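Simulated demonstrations, part four: kitchen set

Posted 2024-12-04

The kitchen batch is finished. It came to 609 demonstrations, all recorded in simulation by teleoperation, with one arm and one counter layout per session. Scene files are from Tolunero and the recording tool is Sisum, which I have written up before. The coffee machine sessions took longest. 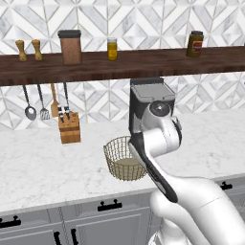
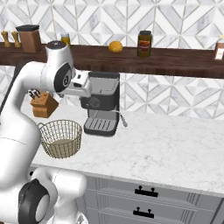 Same kitchen in both, with the wire basket and the knife block left on the counter as clutter.

Can a policy be trained on simulated demonstrations alone?

It can for some tasks, though I would not rely on it for anything involving close contact. Reaching and coarse placement tend to carry over if lighting, textures and camera pose are varied enough. Pushing a button or seating a part depends on friction and stiffness values that the simulator only approximates, so I mix in real recordings for those.

Settings for this batch. Control runs at 60 Hz and I store every third step, which keeps the files manageable and has made no difference to training loss that I can measure. Each episode holds joint positions, gripper opening, commanded pose, camera images and a line of text giving the task. The commanded pose is stored as well as the measured one. In June I kept only the measured pose and had to throw that set away, as the lag between the two turned out to matter on the slower joints.

I rejected 154 attempts before arriving at the final count. Most were operator error: a grasp started too early, or a long pause while I worked out which way the wrist should turn. Pauses are worse than they look. A model trained on them learns to stop in the same places, and sometimes it doesn't start again. I now trim any stretch longer than a second with no commanded motion, and drop the episode if more than two such stretches remain near the grasp.

Dace Strazds went through the text labels and found that I had used "coffee maker", "coffee machine" and "espresso machine" for the same object. We left the variation in for training and fixed a single term for evaluation. She also spotted a group of episodes where the success flag was set one step before release. Those have been relabelled with the corrected check.

Object positions were sampled on a grid with a small random offset. The far left of the counter is under-represented because the arm gets close to a joint limit there and I kept abandoning attempts. I will record more in that area with the base moved, using the Rotness layout, and put them in a separate folder so the two can be compared.

The loader script needs a small change to read the new pose field. The old version will run without complaint and silently fill it with zeros, so update before you train.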